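About Tundudow

Tundudow is a textile care and folding service in Porkton. We launder, inspect and fold household cloth for private homes, guest houses and small clinics. The company has 14 employees and works from a single floor on Addo Street.

Incoming goods are weighed, tagged and sorted by fiber content and weave. Each customer's order stays together under one tag number from intake to dispatch. Wash temperature is set by the most delicate item in the load, with an upper limit of 40 degrees Celsius for colored goods. 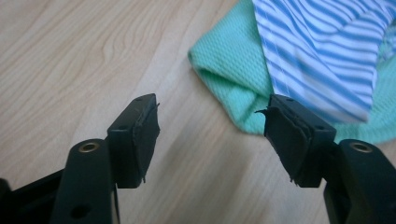
Sorting by weave determines how an item is folded. Flat, lightweight cloth holds a pressed crease and is folded to a fixed width. Textured knits are thicker at the fold and need a larger bend radius. The mint-green waffle knit on the table forms a rounded edge where it turns over, while the blue-and-white striped cloth on top of it creases along its seam. Our folding chart, known in-house as the Kelari chart, lists 114 item types with a finished width and a stacking order for each.

Heavier pieces go at the bottom of a stack and lighter pieces on top. Stacks are limited to 7 items. Mixed stacks are separated again before wrapping.
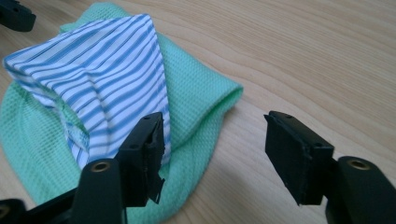
Wrapped orders are shelved by tag number and held until the delivery run, which leaves at 3 p.m. Items with loose seams, missing buttons or stains that remain after a second wash are set aside and listed on the delivery slip. We do not mend or re-treat an item without written approval.

Commercial accounts are reviewed each November. Price lists and intake forms are available at the front counter.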